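Finishing > Clear coats and oils
Thread: Getting away from the orange cast on interior tabletops

planeiron_ed
Posts: 1306

I have a run of kitchen tables to finish before the end of June and the customer has rejected the first sample board. Schedule was Naltura oil, two coats, wiped back after 15 minutes, over bare wood sanded to 150. She says it is too orange. She wants the color the board had before finishing, which we all know is not on offer, but I would like to get closer than I am.

Questions are whether a waterborne coat gets me most of the way, and whether I can seal with shellac first without bringing the amber back in. Grain reads clearly at the moment and I don't want to lose that. This is the range I am trying to get out of, warm orange-brown with fine, slightly darker streaks:

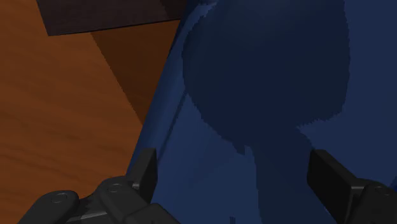

Hedvika Tichý
Posts: 1133

Waterborne, yes. Shellac, only if it is bleached and fresh, and even then you will see it next to a board that has none. Any oil that cures by oxidation will start amber and get more so. You can't thin your way out of it. I ran Naltura against Grorkano on offcuts from the same plank and after one winter in a south window the oiled piece had moved a long way toward orange. The Grorkano piece had moved too, but that was the wood.

sawdust_ledger
Posts: 40

I don't agree that it is all the oil. 150 grit leaves a lot of open scratch and it drinks finish. Go to 220 and the same oil comes out visibly lighter. Try that before you throw out a finish you already know how to apply and repair.

Hedvika Tichý
Posts: 1133

Finer sanding reduces uptake, so it reduces depth. The hue stays where it was. It also reduces protection on a kitchen table, and Ed will be getting calls about water rings.

planeiron_ed
Posts: 1306

I tried 220 this afternoon. Lighter, same hue. Customer would still call it orange.

Does anyone add a white pigment to the first coat? Gajdoš sells a small can of dispersion for this but the label gives no dose for waterborne.

Sekar Pillai
Posts: 612

I use the Gajdoš dispersion in Grorkano at 5 ml per liter, first coat only. More than that and it collects in the pores and looks like the table has been limed. It settles fast, so stir before every tray refill. Their tech line told me not to exceed 10 and I would not go near that on open grain.

Before you mix anything, sort out how you are judging the samples. Half the color complaints I get are about the room. My routine:

1. Make every sample from the same board as the job, at least a foot long, sanded by the same person with the same paper. Write the schedule on the back in pencil.

2. Let them cure a full week. Waterborne looks blue-gray for the first couple of days and customers hate it.

3. View them flat, at table height, in the room where the table will stand. Do it once at 10 a.m. and once after dark with the lamps on.

4. Clear away strong colors nearby. The eye takes its neutral from whatever is brightest in view. Put glossy white parts and a dark blue surface next to each other and each one pushes the other, and a brown sample set down beside them will look warmer than it is.
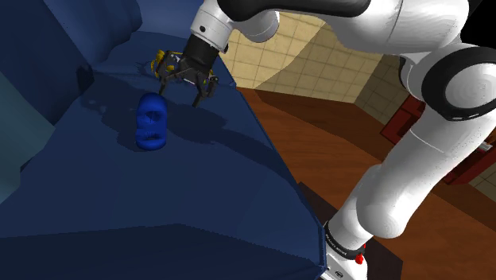
5. Show no more than one change at a time. Pigment against no pigment, with the same sealer and the same sheen.

6. Have the customer sign the back of the one she picks, and keep it.

sawdust_ledger
Posts: 40

Step 2 is optimistic in a humid shop. In Gerklow I give it ten days with a fan. I also think pigment in the first coat is a mistake on a surface that will get scratched, as the spot repair never matches. Dye the wood, or leave it alone.

Sekar Pillai
Posts: 612

Dye fades unevenly around placemats. I have had more trouble with that than with scratches. Spot repair on any waterborne film is poor, pigmented or otherwise, so I quote a full recoat of the top and say so in writing.

Hedvika Tichý
Posts: 1133

Agree with Sekar on dye. Disagree on sheen being a side matter: go matte. Satin darkens the same board enough for a customer to notice.

planeiron_ed
Posts: 1306

Cutting four boards tonight. Grorkano matte plain, Grorkano matte with 5 ml, each with and without bleached shellac. Will report after they have cured.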